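Skanar Intercom Base Station – Set-Up Guide
Section 3: Connecting and testing wired belt packs
February. Text by Borghild Grønli

Read Section 2 before you begin. The base station must be mounted and grounded, and the power switch must be off. You will need the base station, at least two belt packs, two headsets and enough three-pin cable to reach the farthest position.

3.1 Planning the line

1. Mark each belt pack position on your floor plan. Include backstage and lighting positions, even if they are only used for some shows.
2. Choose which positions go on channel A and which go on channel B. Most small theaters put stage crew on A and lighting and sound on B.
3. Add up the cable length for each channel. The total for one channel must not go over 2000 feet, including any branch lines.
4. Check the number of belt packs. One channel can power up to 20 packs. For more than that, add a Levau line supply as described in Section 6.

Note: Long branch lines count toward the total even when nothing is plugged in at the far end.

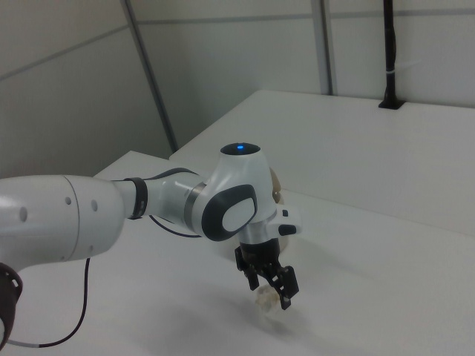

Test every belt pack on a bench before it goes out to its position. A fault is much easier to find with a short cable than with a pack already strapped to a lighting rail. Clear enough space to lay the pack, the cable and the headset side by side. A plain white tabletop makes dropped connector screws easy to find, and any indicator light, even a small blue one, can be read from a chair. Label each pack with its position as soon as it passes.

3.2 Bench test

1. Connect the belt pack to the CHANNEL A socket with a short cable.
2. Plug in the headset. Turn the pack's volume control all the way down.
3. Switch on the base station. The power light on the pack comes on within three seconds.
4. Press TALK and speak at a normal level. Bring the volume up slowly until you hear your own voice in the headset.
5. Press CALL. The call light on the base station flashes.
6. Switch off and repeat on CHANNEL B.

Caution: Do not wear the headset while plugging or unplugging the pack. The click can be loud enough to hurt your ears.
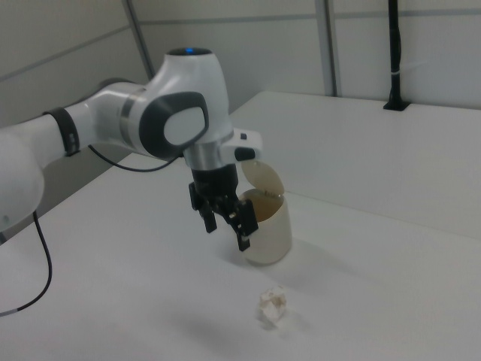 If the power light does not come on, swap the cable first. If it still does not come on, try a pack that has already passed. Two dead packs in a row usually point to the base station fuse, which is behind the small cover next to the power inlet.

3.3 Setting sidetone

Sidetone is how much of your own voice you hear. It is set separately on each pack.

1. Remove the rubber plug on the underside of the pack.
2. Turn the trimmer with a small flat screwdriver – a quarter turn at a time is enough.
3. Talk, listen, and adjust again if needed.
4. Replace the plug.

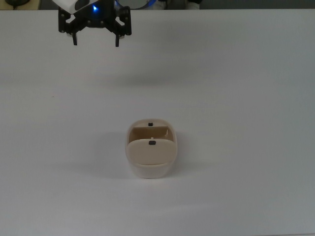

Sidetone changes a little once the pack is on a long line, so leave the final adjustment until the pack is in position. Nygård single-ear headsets need a lower setting than the double-ear type.

3.4 Error codes

Code 201 on the base station display means a short circuit on one of the channels. Unplug both channels, wait for the code to clear, then reconnect them one at a time.

Continue to Section 4, Wireless packs.

Zernow Audio Support – contact your dealer for spare parts | © Zernow | Back to top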